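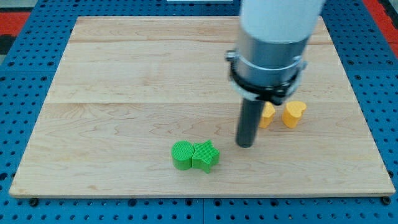 Keeping a Pusher Cell Happy: Bench Tips

Posted Thursday, December 23, 2021 by Francine Gagnon

The rod is the cheapest part on the whole arm and causes most of the grief. Everything below was learned on our own cell, usually in the wrong order.

Tightening the clamp ring

Snug the fastener, wiggle the rod, snug it again, stop. The urge to give it one more quarter turn is strong and should be resisted, preferably by putting the wrench in another room. I stripped the first one in March and spent a pleasant afternoon with an extractor bit and a vocabulary I had been saving. Put a dab of paint marker across the ring and the housing once it's set. If the two halves of the line ever part company, the ring has slipped, and you can skip the hour of blaming the software.

Setting the tip height

You want the tip close to the wood and never on it. A folded index card is my gauge: lower the arm in its slowest jog until the card drags a little, save that height, take the card out. (Take the card out.) Check at all four corners of the board as well as the middle. Ours was perfect in the middle and plowing a groove at one corner for a week, and the groove is still there if anyone wants to visit it.

The board

Wood moves. It moves when the heat comes on, it moves when the heat goes off, and it does not file a notice. Lay a straightedge over it whenever the weather turns. If a plank seam has come up proud, wrap 400 grit around a flat block and take it down with light strokes along the grain. Fingers alone will make a dip.

Wipe with a barely damp cloth and leave it to dry before you run anything. Lesia Pavliuk waxed ours once with Brumis paste, and it looked like a bowling alley and behaved like one. A star that used to stop where you left it would coast off toward the edge with real ambition. Bare wood is duller and you know where you stand with it.

Bolts

Start them all by hand, then go around corner to corner a bit at a time, the way you'd do a car wheel. Then push the board hard with the heel of your hand. If it creeps, so will your positions.

A perforated table is a wonderful thing until you drop a washer. Lay a towel over the holes nearest you before you pick up any hardware smaller than a grape.

Printed blocks

Brush the ridges out with an old toothbrush. Dust packs in there and then gets delivered to the board. Run a fingernail around the bottom edge of each block and shave off any whisker of plastic with a deburring tool. A block with a whisker will pivot on it every time, and you'll swear the push was off center.

Print spares in the same color as the original. We replaced a heart with whatever was on the spool, and the camera refused to acknowledge it.

The once-over

Every 1,000 pushes, or on Monday, whichever you remember:

Look at the paint line on the clamp ring.
Feel the tip for a flat spot. Rounded is good. If it's flat, swap the rod.
Card test, middle and corners.
Heel-of-the-hand test on the board.
Wipe down the housing so you'll notice new scratches.

Takes 10 minutes, or 8 if you don't stop to admire the groove.

When you swap the rod, redo the tip height, even if the new one came out of the same bag. Lavoie sells them in bags and I have yet to find two that agree.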